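3.2 Sorting at the point of discard

The households in the Kosthorpe sample were asked to keep their usual routine for residual waste and to add no new containers during the study period. This restriction was imposed after the pilot in Flastside, where participants who received a second bin changed their sorting in the first week and then drifted back, which made the baseline hard to read. In the main study the existing kitchen bin was therefore treated as the unit of observation, and the contents were weighed by fraction at each collection.

A total of 60 households were enrolled. Each was assigned to one of two collection schedules, a short one with pickup every second day and a long one with pickup every 8 days. Households on the long schedule were allowed to empty the kitchen bin into a sealed outdoor sack, which was then treated as part of the same sample. Bins were of the open type, without a lid or pedal, and most were of molded plastic (Figure 4). 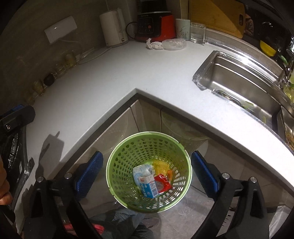 Mixed light packaging was the largest fraction by volume on both schedules and one of the smallest by mass. The difference matters for the way municipal figures are reported. Weighbridge data record mass only, so a household that replaces glass jars with film pouches will appear to have cut its waste even when the bin fills at the same rate. Guerra and Albers (in an earlier report on the same district) used a fixed density for all light packaging. We did not follow them in this, as the density of film in our samples depended strongly on whether the item had been folded, knotted or simply dropped in.

Volume was measured in two ways. The first was fill height in the bin at the time of pickup, read from a rod marked in centimeters and converted with the bin's own taper. The second was displaced volume after light compression under a 3000 g plate held in place until the reading was stable. Fill height gave the higher value in every household. The gap between the two was widest for bins with a high share of carton and film, and narrowest where food scraps made up most of the load. Results for the two measures are given separately in Table 5 and should not be averaged.

Composite cartons caused the most disagreement between coders. Under the district rules a drink carton belongs with paper if it has been rinsed and flattened, and with residual waste if it has not. The rules are silent on cartons that are rinsed but still full-shaped. Coders were told to place these in a separate class (C3), and the class was kept through the analysis. Moving C3 into either of the neighboring classes changes the carton totals but leaves the ranking of the fractions unchanged.

Produce packaging was coded apart from other light packaging. It includes nets, sleeves, trays and foam wraps used to protect single fruits in transit. These items have little mass, are rarely soiled, and have no accepted recycling route in the district. They also hold their shape, so that a small number can take up a good part of the usable depth of a kitchen bin. In the coding sheet of August they were still listed under "other plastics," and the earlier sheets were recoded by hand before the two sets were merged.

Snack and candy wrappers were coded by material where this could be read from the item and as "laminate, unspecified" where it could not. No attempt was made to open knotted bags unless the outer bag was clear. Opaque knotted bags were weighed whole and entered as bagged residual, a class that accounts for roughly 60 percent of mass on the long schedule and much less on the short one.
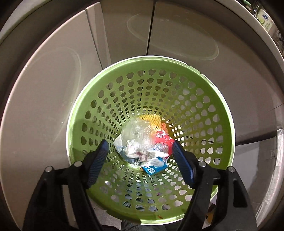 According to Jacinto Escobedo, who read a draft of this section, the treatment of bagged residual is too generous to the long schedule. He argues that residents who wait longer between pickups tie up more of their waste to control odor, and that the class therefore hides food scraps which would be counted openly on the short schedule. On his reading, the lower food fraction on the long schedule is an effect of coding, and the comparison in Table 5 should be limited to households with no opaque bags.

We accept the first part of this objection. The restricted comparison was run and is reported in Table 6. The food fraction on the long schedule rises once bagged residual is excluded, and the difference between schedules is no longer significant. The result for light packaging is not affected. The restricted sample is small, however, and it leaves out most of the larger households, so both tables are retained. Section 3.3 turns to the collection crews' own records, which were kept on a separate form and cover the outdoor sacks only.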